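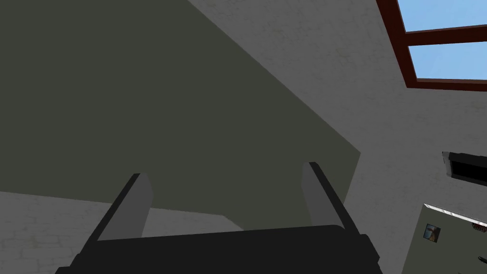 Greifer mit offenen Fingern, Computergrafik

Häufige Fragen zur Badsanierung

Wie läuft eine Badsanierung bei Ihnen ab?
Nach Ihrer Anfrage vereinbaren wir einen Termin bei Ihnen zu Hause. Guido Cattaneo nimmt die Maße auf, prüft Leitungen und Untergrund und bespricht mit Ihnen, was bleiben kann und was erneuert werden muss. Danach erhalten Sie ein schriftliches Angebot mit Einzelpositionen. Wenn Sie zustimmen, legen wir gemeinsam den Baubeginn fest.

Was kostet der erste Termin?
Innerhalb von Drorton und Oltthorpe ist er kostenlos. Für weitere Anfahrten berechnen wir eine Pauschale von 106 Euro, die bei Auftragserteilung verrechnet wird.

Wie lange dauert der Umbau?
Für ein Bad üblicher Größe ohne Grundrissänderung rechnen wir mit drei Wochen. Werden Wände versetzt oder Steigleitungen ausgetauscht, verlängert sich die Bauzeit. Trocknungszeiten für Estrich und Abdichtung lassen sich nicht verkürzen. Den Ablaufplan bekommen Sie vor Baubeginn.

Kann ich während der Arbeiten in der Wohnung bleiben?
In den meisten Fällen ja. Das Wasser wird nur stundenweise abgestellt, und wir kündigen es am Vortag an. Wenn es kein zweites WC gibt, stellen wir auf Wunsch eine mobile Toilette oder setzen das vorhandene WC abends wieder provisorisch in Betrieb. Eine Duschmöglichkeit müssen Sie selbst organisieren.

Wie stark ist die Staubbelastung?
Beim Abbruch entsteht Staub. Wir kleben die Laufwege ab, hängen eine Staubschutztür ein und arbeiten mit Luftreiniger. Bitte räumen Sie den Flur und nehmen Sie Bilder von den Wänden, die an das Bad grenzen.

Kann ich Fliesen und Armaturen selbst kaufen?
Ja. Für selbst beschafftes Material übernehmen wir allerdings nur die Gewährleistung auf den Einbau. Die Ware muss vollständig vor Ort sein, bevor der Fliesenleger beginnt. Bestellen Sie bei Fliesen genügend Reserve aus derselben Charge. Über uns erhalten Sie unter anderem die Duschabtrennungen und Waschtische von Climetti; Muster stehen in der Ausstellung.

Ist eine bodengleiche Dusche immer möglich?
Nein. Entscheidend ist die Aufbauhöhe des Bodens und die Lage des Abflusses. In Altbauten mit Holzbalkendecke reicht die Höhe oft nicht aus. Dann bleibt eine flache Duschwanne oder ein kleines Podest. Das klären wir beim Ortstermin.

Brauche ich als Mieter oder Wohnungseigentümer eine Zustimmung?
Mieter benötigen in der Regel die Erlaubnis des Vermieters, am besten schriftlich. In einer Eigentümergemeinschaft sind Arbeiten an Steigleitungen oder tragenden Wänden vorher mit der Verwaltung abzustimmen.

Wann muss ich zahlen?
Es gibt drei Raten: bei Baubeginn, nach Abschluss der Rohinstallation und nach der Abnahme.

Was passiert, wenn nach der Abnahme ein Mangel auftritt?
Melden Sie ihn schriftlich, möglichst mit Angabe von Raum und Stelle. Valter Strand meldet sich innerhalb von zwei Werktagen und vereinbart einen Termin. Silikonfugen sind Wartungsfugen und sollten regelmäßig kontrolliert werden.

Wann sind wieder Termine frei?
Ortstermine vergeben wir derzeit für Oktober. Die Ausstellung in Oltthorpe ist werktags geöffnet, eine Anmeldung ist nur für Beratungsgespräche nötig.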